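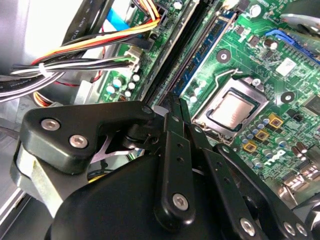 Old office computers get a second life at the Pfeiffer repair room

7th August

If you have a desktop computer sitting in the basement with its side panel off and a good intention attached to it, the people at the Pfeiffer building would love to meet you. The repair room on the ground floor has started its summer run of refurbishing sessions, and the first batch of office machines is already open on the benches.

The computers come from Atside, a local accounting firm that moved its staff to laptops in July and had a storage closet full of desktops left over. Most of them are ordinary office towers, the kind that spent years running spreadsheets and a mail program and never did anything more exciting than a software update. They are getting a lot more attention now!

"People see an old computer and think it's junk, and then you open it up and it's this whole little town in there," said Gerd Schwerdtfeger, who runs the room together with Joscha Dreßler. "I've been doing this a long time and I still like taking the cover off."

The work starts with cleaning. Each machine gets blown out with compressed air, and the fans are held still while that happens so they don't spin up. Then the drives come out. Every drive is wiped before anything else is done with it, and any drive that can't be wiped is drilled through and sent for recycling. Atside asked for a signed list of all of them, and it gets one.

After that comes the part most visitors want to try, which is the processor. The big heat sink is lifted off, the old dried-up thermal paste is wiped away with alcohol and a lint-free cloth, and a fresh dab goes on. If the processor needs to be swapped, the little lever beside the socket is released, the metal plate swings up, and the chip lifts straight out. Dreßler teaches this step himself and is patient about it. His one firm request is that people hold the chip by its edges and keep their fingers away from the socket.

Memory is next, and it makes the biggest difference for the least money. The Dell boards on the benches have memory slots in different colors, and beginners tend to ask right away what the colors are for. On many boards they show which slots to fill first so that sticks can work in pairs, but the order varies from one model to the next, and the room keeps a binder of printed manuals for looking it up. Memory pulled from machines that are beyond saving goes into a drawer sorted by type. By the end of an evening that drawer is usually a mess again, and sorting it has become a popular job with the younger visitors.

The boards also get a careful look under a bright lamp. Capacitors with bulging tops are the classic sign of trouble on a computer of a certain age, and a board that has them is set aside for Schwerdtfeger, who is happy to solder in new ones if the rest of the machine deserves it. He keeps his soldering station by the window and doesn't mind an audience.

Once a computer starts up and stays up through a night of testing, it gets a solid-state drive, a free operating system and a keyboard and mouse from the shelf. Drodus, the electronics store on the corner, is selling the drives to the project at cost. The finished computers are then handed to families and students who have asked for one through the neighborhood office, at no charge.

The goal for this round is 40 finished computers by the time school starts. The room has 870 dollars in its parts fund and hopes to bring that to 1000, mostly to pay for power supplies, which are the one thing that rarely turns up in good shape in the donation pile. Monitors are welcome too, as long as they have a digital input. Printers, please, no. There are plenty of printers.

Each session has room for up to six people at the benches, and no experience is needed. Tools and wrist straps are provided. Children are welcome with an adult. Wear something without loose sleeves, and bring your own computer if you'd like to work on it, along with its power cord (people forget the cord all the time).

Anyone who would like to keep going after a first evening can sign up for the follow-up course, called Vokine, where participants build one complete computer from the spare parts shelves and get to choose whether to take it home or put it with the others for donation. The last group gave away every one of theirs, and Dreßler still has the photo of the lineup taped to the cabinet door.

Sign-up sheets are at the front desk of the Pfeiffer building. Donated machines can be left there as well during opening hours, with a note saying whether the drive is still inside.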